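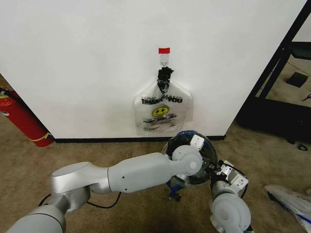
Wokbridge shops to drop thin plastic bags from July

Shoppers in Wokbridge will need to bring their own bags from July, when a council by-law ending the supply of lightweight plastic carry bags comes into force.

The rule covers every retailer in the municipality, from the supermarkets on the main street to market stalls and takeaway shops. Bags used for loose fruit and vegetables, raw meat and prescription medicine are exempt.

Council passed the by-law after a six-week comment period that drew 2656 submissions. Most supported the change, although a number of small food businesses asked for more time to run down their stock. They have been given until the end of September.

Shops that keep handing out the bags after that date will get a written warning first. A second breach carries a fine of $200.

Neighbouring Clutlow brought in a similar rule two years ago. Its council says plastic bags pulled from stormwater grates have fallen each year, and that it has issued 7 fines so far, all to businesses that had already been warned.

Retailers may still sell paper bags and heavier reusable ones, but must charge at least 15 cents for each. The money stays with the shop.

Some traders remain unhappy with the cost. A submission from the Wamano Street traders' group said paper bags were dearer to buy, took up more storage space and did not cope well with hot or wet food. The group wanted council to pay part of the difference for the first year – a request that was turned down.

Council will instead give away cloth bags at the library and the Tang Road recycling depot during June, with a limit of two per household. Over 21 community groups have also asked for a supply to pass on to their members.

Residents with a pile of old bags at home can keep using them. Clean, dry bags can be left in the soft plastics bin at the depot, which is open from 8 am to 4 pm. They should not go in kerbside recycling, where they get caught in the sorting equipment.

The by-law will be reviewed after 12 months.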